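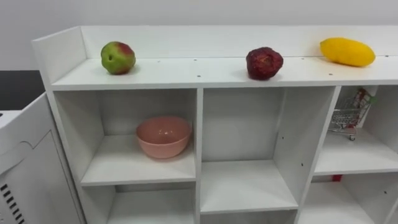
She was between frost alarms when I called. So, apologies, this is short on scene-setting. She runs an orchard outside Hirkville, 18 acres, apples mostly, a few rows of pears down by the creek. Her family has had it since before the road was paved. She asked me not to use her name, "everyone in town knows who it is anyway," and then talked for an hour without a break.

I wanted to ask about old varieties. She wanted to talk about labor. We did some of both.

"People come up here in the fall and want the apple their grandma had," she said. "And I ask what it was called and they don't know. Red? Kind of yellow? Good in pie? Well that's every apple."

She does keep some of them. Eight trees of something the family calls the Bikside, after the hill it was found on. Never registered, never sold past the county line. Tart, hard as a rock in early fall, better by the time there's snow. She won't put them in the farm stand.

"They look awful. Russet all over, lumpy. Folks pick one up, turn it around, put it back. I used to argue with them. Now I press them."

The cider is the part that pays, sort of. They started pressing six years ago with a secondhand rack press out of a barn in Ganside. First season was a disaster. Cloths tore, the pump quit, wasps everywhere. She laughs about it now, a little.

"We sold it too sweet. That was the real mistake. I was scared of the Bikside juice so I cut it way down, and it tasted like a juice box. My son drank most of it."
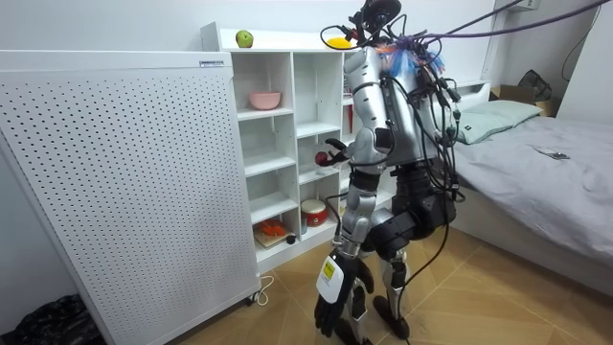
Since then she's flipped the blend. More tart, more of the old trees, a bit of pear when there is pear. This year, no pear. Fire blight came through in June, right after a warm wet week, and she lost most of the bottom row.

"You see the tips go over like a cane. Then it's black. You cut a foot below it and you burn what you cut and you wash the saw, every cut, every single one. I was down there with a bucket of bleach until dark. My sleeves are all ruined."

Would she replant?

"With what money." Then: "Yeah. Probly."

On pickers she got quieter. She used to have a crew of eight come through, same families each year. Two harvests ago it was half that. She won't blame anyone for it. The packing house pays better and has a roof.

"I can't match it. I tell them that straight. What I can do is feed them, and pay the same day. So we do a big lunch. Beans, cornbread, whatever's in the garden. I think that's why the ones who come still come, but I never asked, it'd be rude to ask." 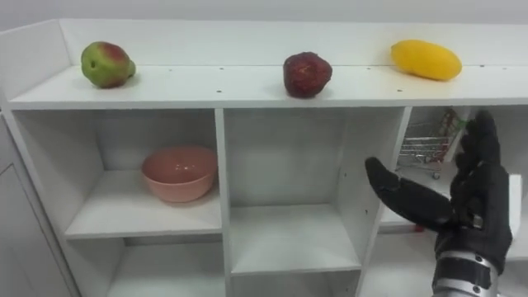
On picking too early

Her one big complaint. Everybody picks too early, her included.

"Color's a liar. You get a nice blush on the sunny side and you think it's done. Cut it open. Look at the seeds. If they're white, leave it alone. I got a neighbor, thirty years at this, still goes by the blush."

Pears are the opposite problem, she says, you take them hard and let them finish inside. Lift the pear sideways, if it snaps off clean it's ready. If you have to tug, come back later.

On what to buy

I asked for somthing useful for readers. She sighed.

"Ojo, if you can find it. It's a late one, yellow, ugly. Keeps till spring in a cold garage. Wrap them in newspaper and don't let them touch. And go check on them! People put apples in a box and forget, and one goes, and then the whole box goes."

The stand is open weekends until they run out. No card reader. Bring your own jug and she'll knock a dollar off.

Then one of the alarms went and she had to go.

Posted September 14, 2019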